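How Does a Robot Learn to Pick Things Up?

Picking up a pen is easy for you. For a robot it is hard work. On the open day at Mirholm, visitors found out how people help.

Merja Tuominen started with the gripper. A gripper does the job of a hand, but it has two stiff fingers and no thumb.
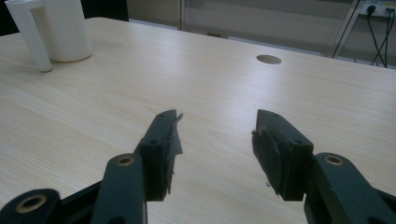 A person can hold a gripper and do a job with it, such as moving a pen. A small camera can record what happens. Later, a computer studies the recordings and looks for patterns. One try is not enough - the team at Mirholm made 257 recordings in October for one small job.

Some jobs need two grippers, one for each hand. Try it at home with two pairs of kitchen tongs. Pick up a crayon with one pair and pass it to the other.

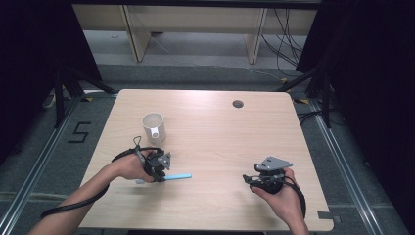
Sun-ja Ko asked whether the robot gets bored doing the same thing again and again. Merja said no, robots do not have feelings, but people do get tired, so the team stops for a rest after 90 tries.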